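Boards > House and Storage > Hallways and Shoe Storage > Wire loops on a wooden shelf for canvas shoes

Wire loops on a wooden shelf for canvas shoes

Posted by lowbench, Tuesday, 19:40
Last updated: Tuesday, 22:15

lowbench wrote:

I have a wooden hall shelf by the front door and want to use it for canvas low-tops. The shelf has black metal wire brackets fixed against it, open rectangular loops. The sellers (Lundis) list them as general-purpose and give no shoe sizes. My test pair is mustard yellow with white laces and a thick white sole.

Points I would like opinions on:

1. Hanging or standing. Toe down uses less depth. Standing flat on the shelf uses more of it but puts no load on the upper. 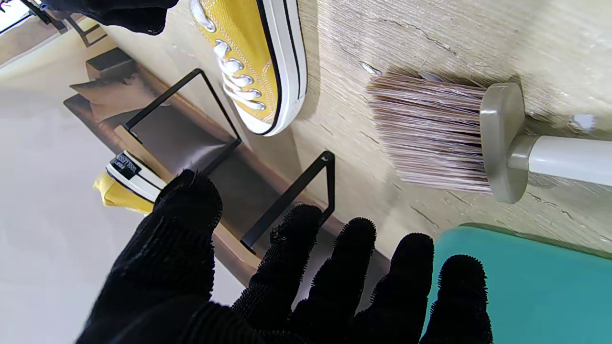 2. Cleaning before storage. The tread is a deep grid of crossed ribs, with finer parallel ridges towards the rounded end. A grid like that carries grit, and grit on a wood surface acts as an abrasive. I want a method that takes under two minutes a pair. The white band also has some grey scuffing near its outer edge, which I would like to deal with in the same session if the method allows.
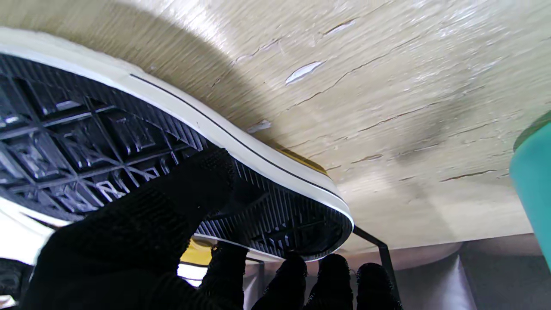
3. Finish on the shelf. I have a part tin of Jernolum hard oil left over from a worktop. Is it sensible for a surface that will have rubber resting on it for months?

Shelf depth is not negotiable. The door swings over that stretch of floor.

gridtread wrote:

On 2: dry brush first, always. Stiff nylon, along the ribs and then across them. Water at this stage turns dust into paste and it sets in the bottom of the pockets. Knock the shoes together sole to sole outside, brush, and only then wipe the band with a damp cloth and a drop of washing-up liquid. The sole itself does not need to be wet at all for ordinary pavement dirt.

For the scuffs use a melamine sponge with light pressure. Keep it off the black pinstripe. On some makes the stripe is only printed on and it will thin out.

Gisela Ocampo wrote:

I disagree about the melamine sponge. It is a fine abrasive and leaves the rubber slightly matt, so the next lot of dirt holds better. Bicarbonate paste on an old toothbrush, five minutes, rinse with a cloth. It is slower than two minutes but you do it a few times a year, so the average works out.

On 1: stand them. Canvas shoes hung by the heel pull at the seam where the upper meets the band. I had a rack from Plirkamness with 8 hooks and after one winter every pair on it had a crease behind the eyelets.

gridtread wrote:

A crease from a hook is a point load. A wire loop spreads it over the width of the shoe. The two cases are not the same. I have had canvas low-tops in loops in the garage for years with no lifting at the band.

Agreed that melamine dulls the surface. I consider that acceptable on something that touches the ground.

lowbench wrote:

I tried both. Toe down, the fit depends on how thick the sole is. A narrow sole would slide through, a thick one sits on its edge. Lying on the side also works and takes less height, but then the heel label rubs on the wood.

I have ordered a nylon brush. Bicarbonate I already have. I will do one shoe with each method and compare them in daylight.

Still no answer on 3. My concern is the black rubber outsole more than the white band, as dark rubber is the one I would expect to mark a finish. At present the pair goes back on bare wood. 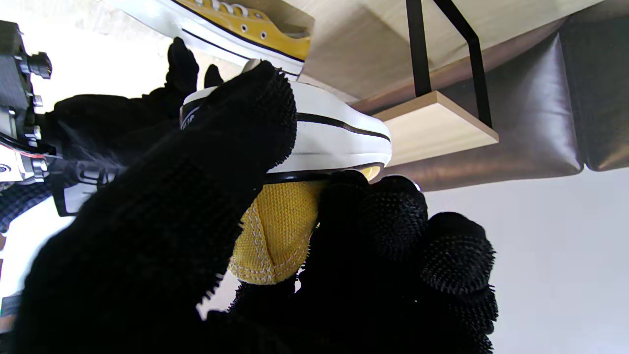

Aslı Sarıgül wrote:

Do not put rubber on fresh hard oil. Plasticiser in the sole migrates into the film while it is still curing and you get a tacky outline that has to be sanded out. Touch dry is not cured. Leave it three weeks at room temperature, longer if the hall is unheated, and put a strip of cork or felt down even then.

If you want to load it sooner, use a hard wax and keep the coat thin. Clear only. I used a tinted one from Mahuika and the colour came off on pale soles.

Gisela Ocampo wrote:

Cork, yes. Felt holds grit and you are back to the abrasive problem in point 2.

lowbench wrote:

Cork it is. The oil can go on this month and the shoes can live in a box until it has cured. I will stand them flat for the first half of the year and use the loops for the second, and post back on the seams.

gridtread wrote:

Take a photo of the seam before you start, same light, same distance. Otherwise there is no baseline and we will have this argument again in July.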